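About Endlow

Endlow writes and maintains test rules for indoor mobile robots. We work from two offices, in Dreten and Uvville, and we do not build or sell robots.

Our main publication is the Ross Procedure, a set of written requirements for running navigation and object-search trials in simulated rooms. It covers scene setup, start positions, logging, stop conditions and the reporting of failed runs. A new edition comes out each September.

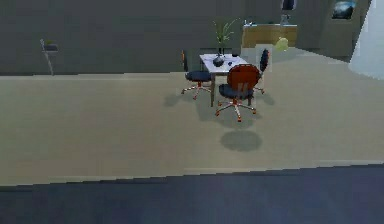 A trial counts under the procedure only if the scene file is locked before the first run. Furniture may not be moved between runs of the same set. Each set has 400 runs, and a full assessment has 2,000. Runs that end in a software fault are reported separately – they may not be dropped or repeated without a note in the log.

Shares: 3

Scene review is done by two people working apart. They check scale, lighting, floor boundaries and object placement, then compare notes.

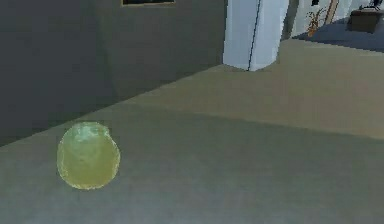

Target objects have their own section in the procedure. The target must be named in the task file, and its resting position must be recorded along with the nearest fixed structure. A yellow-green ball-like object on open floor, with a wall and a white pillar behind it, is logged against those two surfaces and not against movable items. Color alone is not accepted as an identifier. Translucent targets need a second entry for surface type.

Member labs receive the full text, the log templates and written answers to questions on interpretation. Proposed changes are open to comment before each edition – send them to either office with the clause number in the subject line.

Comments: 2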